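Home Projects Reports Library People Contact

Good practice for two-arm handling: where we are at the end of September

Hi Felicidad,

You asked for the short version this time, so I'm going to try (you know me, no promises). The rule book is at draft 3, the Caleck people have read most of it, and we're a bit behind on the chapter I thought would be the easy one. The money is fine. I'll get to that.

First the good part. When we started, every operator had their own idea of what counted as a finished task, what counted as a drop, and when you were allowed to stop and start over. Samah went back through 310 runs from before the rules existed and tried to sort them by the new definitions, and she could only place a little over half of them without asking the person who did the run! The same exercise on the newer runs went much faster. I don't want to put a percentage on it yet, the two batches weren't the same mix of tasks, but it was a nice afternoon.

The chapter that's giving us trouble is soft packaging. Boxes and bowls took us one meeting. Bags have taken 3 so far. A thin plastic carrier bag folds up differently every time you put it down, you can half see what's in it, and the handles go wherever they want. 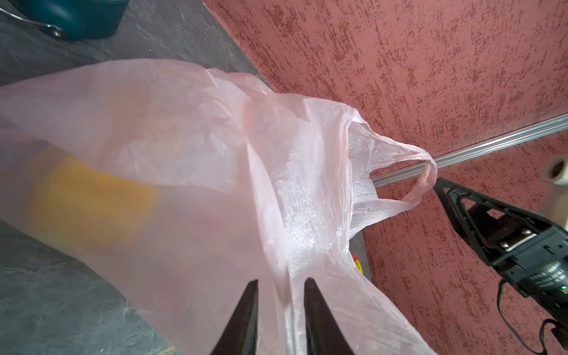
So the big argument, and I mean big, was over what "holding" means. Igor wanted a simple rule that a handle is held when the jaws are closed and the handle goes where the arm goes. Pin-yu wanted a pull test written in. We ended up with Igor's wording in the main text and the pull test as an optional check, and both of them are only slightly annoyed with me. The current text reads:

4.2 One arm keeps the bag steady before the other arm reaches in.
4.3 The operator says out loud which arm is steadying. If the roles swap, say it again.
4.4 Arms that share an opening move one at a time. Slow speed for both.
4.5 If the film catches on a joint, cable or clip, stop both arms. Do not pull free under power.
4.6 Items already on the floor of the cell stay where they are until the run is logged.

4.4 is the one I'd really like your eyes on. It costs time, and Bretico has already told us their people won't love it. I still think it's right. Two grippers over one bag leaves you very little room, and I'd take the slower run over a bent finger any day of the week.
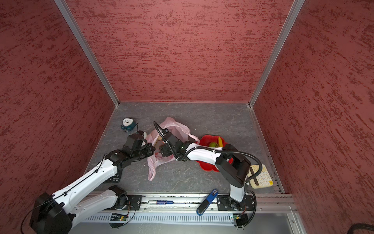
Both arms at the bag, with the bowl, clock and calculator left out on the floor of the cell.

On 4.6, that came from Yung-ching, who kept finding that people tidied as they went and then couldn't say what had been next to what. It sounds fussy. I was against it for a whole week and now I'm its biggest fan.

Training: 40 people signed up for the operator sessions and 38 finished, which I'm thrilled about. The other two are booked into the next round. The feedback forms mostly asked for a one-page version to tape up next to the controls, so Pin-yu is drafting that now. If you have a designer you like, please send them my way, because my layout skills stop at bold text.

Money: spending is in line with the plan except for travel, which is under. We did the Odukoya visit by video call after the second reschedule. I'd like to move what's left of that line into printing and one extra training day, if you're okay with it. A yes by email is enough for our finance office.

Still open:

- The definition of a drop when an item slides back into the bag and never touches the floor. Samah says no drop, Igor says drop. I go back and forth.
- Whether Gonora will let us quote their stop procedure word for word or wants it paraphrased.
- Cable routing. We have a paragraph on it, and it's too vague to be any use to somebody setting up a new cell.

Draft 4 should reach you before the next call. If you only have time for one section, make it 4.4, and be as blunt as you like.

Thanks as always,
Your chatty project lead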